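Skelside Shared Tables — Frequently Asked Questions

Last updated 3 February 2021

What is a shared table?
A shared table is a bench-side table in the Skelside reading room that can be reserved for work, drawing or study. Each booking covers one table and the bench behind it. Chairs on the open side are available on request at the desk.

How long can I keep a table?
A standard booking is 194 minutes. The odd figure comes from dividing the opening hours by the number of daily slots, less the changeover time. Bookings cannot be split between two days.

What happens if I am late?
The table is held for 30 minutes from the start of the slot. After that it is released to the waiting list and the booking is marked as used.

Can I bring drinks?
Yes. Cold drinks must be in a bottle with a screw cap. Hot drinks may be in an open cup. Put a coaster under anything that holds liquid, and keep the cap on the bottle between sips.

Can I bring food?
Food is allowed if it fits in a single bowl and can be eaten without cutting. Keep the bowl toward the bench side of the table, away from papers. Wrappers, lids and receipts go in the bin at the end of the slot.

How should I arrange a tablet and papers?
Stand the tablet upright toward the back of the table. Stack loose sheets flat to one side, with drinks on the other side where space permits.

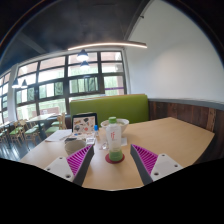 A phone may rest on the stack, but a cup may not. Pens should be capped or retracted before they are laid on paper or on the bench.

How is the tabletop cleaned?
Wipe with a damp cloth, then a dry one. Do not use scouring pads or solvent sprays. Report rings and ink marks at the desk — most come out if treated the same day.

How is the bench upholstery cleaned?
Blot spills with a plain paper towel and tell the desk. Do not rub and do not apply soap. The covers on the Cosbridge site are a different fabric and have their own instructions, posted at that location.

Is there a charge for stains?
There is no charge for ordinary marks. Replacement of a bench cover is billed at 40 per panel, in local currency.

How many people can use one table?
The limit is two. Groups of up to 8 should reserve the long table at Cevside, which has a separate booking form.

Where is lost property kept?
Small items are kept at the desk until the end of the month. Items left in January are still available for collection this week. Open food and drink is thrown away at closing.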